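Plindthorpe Community Hall Users' Group
Minutes of the January meeting, small room, 7:00 p.m.

Chair: Sulastri Hidayat
Apologies: the dance class and the Vesero choir

1. Minutes of the last meeting
Agreed with one correction. The quilting group asked for the stage lights to be left on until 9:30 p.m., not 9:00 p.m.

2. Matters arising
The lock on the side door has been replaced. New keys are with the chair and must be signed for. Two groups have not returned their old keys.
The kitchen tap still drips. The plumber came once and ordered a part. Chair to call again.
The piano was tuned before the holiday concert. The choir would like it moved away from the radiator. Agreed, but it has to stay clear of the fire exit.

3. Hall bookings
Saturday mornings are full through March. The language class asked for a second evening slot and was offered the one given up by the chess club. It starts at 6:15 p.m. and will use the small room only.
Groups are reminded that setting up and putting away count as part of the booked time. There were complaints from the yoga class about chairs being stacked during their session.
The birthday party rate stays at $40 for the afternoon. A raise was discussed and put off until the heating bill for the winter is in.

4. Echo in the main hall
This took up most of the meeting. The choir, the language class and the film evening have all said that speech is hard to follow from the back rows. At the last film evening there were 54 people in the hall and it was still a problem.
Two quotes were received. Gál would fix panels to the rear wall and the ceiling. Drokus would fit the rear wall only, at a lower price, and could do the work in one visit. Gál's price includes painting and Drokus's does not.
Several members did not want anything on the ceiling – the beams were cleaned two years ago and people like to see them. The badminton players asked how panels would hold up to being hit. Neither quote covers this.
It was suggested that heavy curtains be tried first. The drama group has a pair in storage that may be long enough. They need to be measured and checked for moths.
Agreed: try the curtains for 3 months, then come back to the quotes. Chair to ask both firms how long their prices will hold.

5. Storage room
The shelves are overloaded and boxes are being left on the floor. Each group gets one shelf, labeled with the group's name. Anything without a label at the end of February will go to the thrift store.
The folding tables go back on the cart, flat, with the legs locked. Around 40 of the old hymn books are still in the corner and the choir will be asked if it wants them.
Boards and panels are to be kept upright.

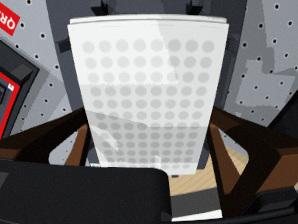
6. Spring sale
Date to be settled once the parking lot has been resurfaced. Table rent as last year. The quilting group will run the coffee counter – they need two more people for the early shift.

7. Any other business
The notice board by the entrance is out of date. Groups to take down their own old posters.
A scarf and a child's boot are in the lost property box.
The recycling bin goes out the night before pickup.

The meeting closed at 8:50 p.m. Next meeting in March, same room and time.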